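1/25/26

# Drawer trials paused at Prumthorpe after wrist cable fault

Drawer-handling trials at the Prumthorpe test hall have been stopped after a robot arm failed to hold position on two occasions during the same run. There were no injuries. A cracked drawer runner and a damaged cable connector are the only losses recorded.

The trials are run by Trener, which owns the arm and wrote the task, using motion software supplied by Minimmont. The job is a plain one: open the top drawer of a plastic storage unit, reach in, take out a small item, put it down on the table and push the drawer shut. Other goods, among them a foil-wrapped packet and a small box, stay on the table so that the software has to plan around them.

According to the fault note circulated to site users, the run had reached cycle 969 when the force reading from the wrist dropped to zero while the drawer was being pulled. The controller took the zero as a free hand and went on pulling past the end of the runner. The stop was made by hand from the operator's desk. After a restart and a check of the joints, the same thing happened on the next attempt, this time with the drawer closed and the hand moving in towards it.

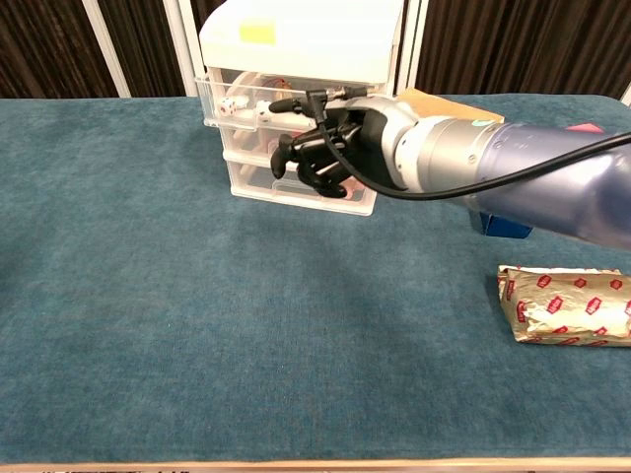

*Drawer task at Prumthorpe: the hand at the storage unit, its cable looping back along the arm.*

Trener's first finding is an intermittent break in the cable that leaves the hand and returns along the arm. The cable carries the force signal and the supply for the hand on separate cores. Only the signal core was affected, so the fingers kept working as normal and the controller raised no power alarm.

The break appeared when the wrist was turned past a certain angle with the elbow low, a position the arm takes up on every approach to the drawer. In that position the slack near the hand is taken up and the connector is loaded sideways. On the bench, the signal came back as soon as the cable was eased by hand. Trener says this explains why the check after the first stop found nothing: it was done with the arm parked and the wrist straight.
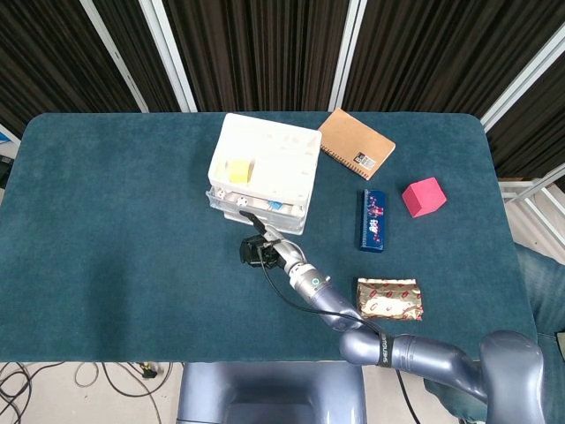

Routing is the second part of the inquiry. The cable is held to the arm by a strap near the elbow, and everything between there and the hand depends on how much length is left when the strap is done up. No figure for that length was written in the set-up sheet. It was judged by eye each time the hand was changed, and the hand had been changed before this run.

The third part concerns the software. Minimmont has confirmed that a force reading of exactly zero was accepted as valid. A working sensor of this type never gives a steady zero, as there is always a small amount of noise in the signal. An update now treats an unchanging value as a lost sensor and stops the arm. It also limits the pull on any drawer to a set distance, whatever the force reading says. Trener has asked for the limit to be stored with the task and not in the general settings, where it could be overwritten when another job is loaded.

Hallgrímsson, which carries out safety reviews for the hall, has set conditions for a restart:

- the cable and both its connectors to be replaced, with the old parts kept for examination
- slack at the wrist to be measured with the arm in its working position, and the figure entered in the set-up sheet
- the signal to be checked through the full turn of the wrist after any change of hand
- 10 cycles at reduced speed, with an operator at the stop button, before normal running

The review also looked at how close people may stand to the table while the arm is live. The present floor marking was laid out for an earlier, shorter arm. Hallgrímsson wants it moved outwards on the side nearest the arm's base, and loose cables on the floor there either clipped down or taken out of the walkway.

The drawer unit has been replaced with one of the same model. Results from the cycles completed before the first stop will be kept, though Trener will go through the force logs for short dropouts that did not lead to a stop and will mark any cycle in which one is found.

Normal running is expected to resume in March, subject to a second visit by Hallgrímsson. Other work in the hall is not affected.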